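Support ticket: Endik demonstration station, hand-held gripper pair
Category: Data capture / tracking loss
Status: Resolved, monitoring
Submitted by: Rotalia Applied Learning Group
Assigned to: Kiri Ruawai, Tuhiwai Support Desk

Initial report

The station is used to record two-handed demonstrations for the Porum task set. Operators report that position tracking for the left gripper drops out during the approach phase, before either hand has reached the object. The right gripper is not affected to the same degree. Of the last 100 recordings submitted, 27 were rejected by the replay check. The fault is present with both of the operators currently trained on this station.

Steps already taken by the customer: both grippers power-cycled, cables reseated, lens covers cleaned, calibration repeated. No change.

Support response, 9:40 a.m.

Thank you for the report. Please supply a view from the gripper camera with the fingers open over the table, and a view of the whole station with both grippers held at the starting position. Please also confirm whether the overhead lighting has been altered since the station was commissioned.

Customer reply, 11:15 a.m.

The requested views are attached to this ticket. The gripper view is given first. The ceiling lights were replaced in June with brighter units.
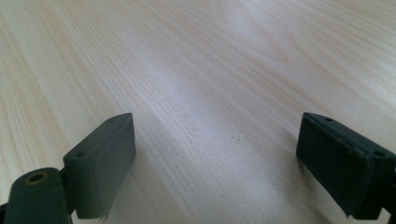

Does a rejected recording need to be deleted before the operator repeats the demonstration?
Rejected recordings may remain in the session folder. The replay check marks them and the training export leaves them out, so the operator can continue with the next attempt at once.

Support response, 1:05 p.m.

The tabletop is pale and slightly glossy, and a broad band of reflected light runs down toward the gap between the fingers. The tracking software relies on fixed surface detail, and much of the grain is washed out inside that band. A reflection also shifts as the camera moves, and the software may read this as movement of the table. We consider this the probable cause, although it does not fully explain the difference between left and right.

Please lower the station lighting to 800 lux at the table surface and record 20 test demonstrations. Operators should begin each one with a slow sweep of both grippers across the table – about five seconds is sufficient – before moving to the object.

The station view was reviewed for cable routing and object placement. The keychain is in the tray, in front of the hanging rack, and the left cable passes over the left edge of the table. 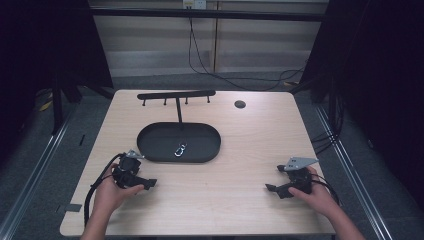
Can a single demonstration be used if only one gripper loses tracking?
Two-handed tasks require a complete path for both grippers. A recording with a gap on either side is rejected as a whole, and the missing portion is not filled in by the software.

Support note, 2:30 p.m.

The customer is asked to leave enough slack in the left cable for the full reach of the task. A cable that pulls at the wrist can cause short, abrupt movements, and these are copied into the demonstration along with the intended motion.

Customer reply, 4:20 p.m.

Lighting reduced as instructed and additional slack provided on the left side. All 20 test demonstrations passed the replay check. We have requested a matte cover for the tabletop – please advise whether calibration must be repeated once it is fitted.

Support response, 4:45 p.m.

Calibration should be repeated after any change to the table surface or its height. The ticket will remain under monitoring until the cover has been fitted and a further set of recordings received.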